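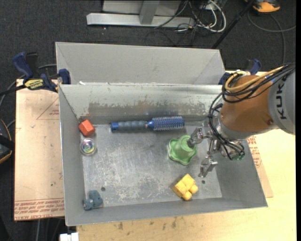 Grey metal bin on a wooden tabletop, KUKA arm at the right

Re: Rooms and meals for the February retreat

Makis Drakos wrote:
> Could someone confirm how many beds the sisters at Utport can
> give us? The parish office has me down for 12 and I have already
> promised places to two people from Akl. Also, is the evening
> Mass in the chapel or in the parish church? The old programme
> says both.

Makis,

The sisters have 10 single rooms on the garden side and can open up to 6 more in the old novitiate wing if we ask before the end of the month. So your 12 are fine, and the two from Akl with them. The novitiate rooms share one bathroom per landing. Please put the older members on the garden side.

Evening Mass is in the chapel at 6. The parish church is for the closing Mass only, when the Provincial will be with us. He is coming on from his visit to the Rimatance community and expects to arrive after lunch, so we have moved his talk to the afternoon. Morning Prayer stays where it was.

Meals are in the refectory. Breakfast is in silence, the others are not. Sister Superior asks for any special diets in writing, with names, and she would like one list from the whole group. Send yours to me and I will add it to the one from Zidik.

On money: the retreat fund stands at 2294 after the deposit. That covers the house and the preacher's travel. It does not cover the coach, which each parish is paying for itself, as last year.

Two things I still need from you:

- the names for the shared readings
- whether your organist is coming, or whether we sing unaccompanied

Bring your own breviary. The house has only a few in English.

Peace and all good

Contact the list owner | Copyright remains with the authors of messages | Back to top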